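Shiny and Dull: Why Some Things Gleam and Others Don't

Written by Radwa Fawzy
Checked by Ye-ji Hyun
Reading time: a bit longer than a bus ride to school

Look at a metal spoon and then look at a brick. Light from the same window falls on both of them. The spoon has bright spots on it, and if you hold it close you can see your face, stretched or upside down. The brick has no bright spots and you will never see your face in it. Scientists and painters have words for this. A surface that is not shiny is called matt, or dull. A surface that is shiny is called glossy.

What happens when light hits something

You see things because light goes into your eyes. Some of it comes straight from a lamp or the Sun. Most of it has bounced off something else first. This bouncing is called reflection.

Light travels in straight lines. When it hits a flat, smooth surface, it bounces off at the same angle that it arrived. Think of a ball rolled at a wall. If you roll it straight at the wall, it comes straight back. If you roll it in at a slant, it goes off at a slant on the other side.

On a very smooth surface, all the light that arrives from one direction leaves in one direction too. If your eye is in the right place, you get a lot of light at once and you see a bright spot. Move your head and the spot seems to move or vanish.

What happens on a rough surface

Now think of rolling the ball at a pile of stones. Each time it will hit a different bit of stone and shoot off a different way. A rough surface does this to light. Each tiny bump sends light somewhere else, so the light is spread out. Wherever you stand, you get a little of it. There is no bright spot and no reflected picture. This is called scattering.

The bumps can be far too small to feel. A sheet of writing paper feels smooth, but under a microscope it is a tangle of fibres, like a heap of straw. That is why paper looks dull. Glossy magazine paper has a thin coating that fills the gaps between the fibres, so it shines.

How smooth is smooth?

Very, very smooth. The smallest waves of light that we can see are about 400 nanometres long. A nanometre is a millionth of a millimetre. To work as a mirror, a surface has to have bumps much smaller than a wave of light. A good bathroom mirror is flat glass with a thin layer of metal on the back, and the glass is smooth enough to do the job.

Making things shinier

To polish something, you wear away the bumps. Stonecutters start with coarse grit, which scratches away the big bumps and leaves smaller scratches behind. Then they use finer grit, which replaces those scratches with smaller ones. They carry on until the scratches are too small to scatter much light.

You can do the same with a pebble, but it is slow. The pebbles in gift shops have usually been turned over and over in a drum, day and night, for weeks.

The other way is to fill the bumps in. Varnish on a table does this. So does wax on a car, and so does water. A dry pebble on the beach looks pale and dull. Dip it in the sea and it turns dark and shiny, because the water makes a smooth layer over the top. When it dries, it goes dull again.

Making things duller

Sometimes people want less shine. A blackboard would be hard to read with a big bright patch in the middle. Road signs, book pages and the insides of cameras can all be spoiled by stray reflections.

To make a surface dull, you roughen it. Glass can be blasted with sand to make frosted glass, which lets light into a bathroom but stops people seeing in. Matt paint has more powder in it than gloss paint, and the powder makes tiny bumps as the paint dries.

Is shiny the same as bright?

No. White chalk is very bright, but it is dull. Black patent leather shoes are dark, but they are glossy. How light or dark a thing looks depends on how much light it soaks up. How shiny it looks depends on how the rest of the light bounces off.

Try it yourself

You will need a torch, a piece of kitchen foil, a sheet of white paper and a dark room. Ask a grown-up before you take the foil.

1. Lay the foil on a table and shine the torch on it from one side. Look for a patch of light on the wall or ceiling.

2. Swap the foil for the paper. The patch should be much fainter and more spread out.

3. Crumple the foil, open it out again and try once more. Each crease now sends light a different way.

Dull and shiny side by side

Many objects have both kinds of surface. A pencil may have glossy paint and a dull rubber. The grey part on the left in the picture is matt, with a fine texture on top, and near the bottom a small silver screw head glints.
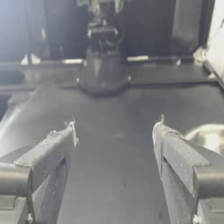

Words to know

Glossy: smooth enough to shine.
Matt: not shiny.
Reflection: light bouncing off a surface.
Scattering: light bouncing off in many directions.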